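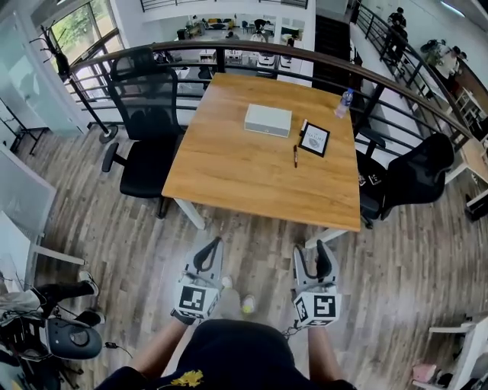
Work with us / Open calls

Reading time: 3 minutes

March, by Bernadette Greenberg

Proofreader and reader for translated letters (part time, Murau)

Prosora is a small publishing office in Murau. We make books from private letters: letters of families, of soldiers, of people who moved to another country and wrote home. Our next book is Jakance, a collection of 492 letters between two sisters, written over 57 years. The translation into English is finished in a first version, and now we look for a person who will read it with us.

What you will do

You will read the English text beside the scans of the letters and mark everything which sounds wrong, is missing or is spelled in two ways. The names of villages are a special problem, as the older sister wrote them differently almost every year. We keep a list of these names and you will take it over from me. You will also help with the notes at the end of the book, but you do not write them alone.

The work is 8 hours a week, divided in two mornings. One morning must be in the office, with me, and the other one you can do at home. We start at nine. I would like to have the same person until the book goes to the printer.

Who we look for

Your English must be very good, but it does not need to be your first language. Mine is not, as you can surely notice. You should be able to read old handwriting or be willing to learn it with patience. A diploma in languages is welcome and we do not demand it. Experience with the program Twal, in which we keep the scans, would save us some days at the beginning.

Pay

We pay 917 euros a month before tax, also in the month of August, when the office is closed. Train tickets inside the region are paid back at the end of each month.

How to apply

Please send a letter of one page, in English, and tell us which book of letters you have read with pleasure and where you found a mistake in it. Please do not send certificates yet. If we invite you, you will get two pages of the translation to correct at our office, with pencil, and after this we drink coffee and speak about your corrections. For the test you have one hour.

Letters go to Bernadette Greenberg, Prosora, Murau. I answer every one of them, but it can take me two weeks.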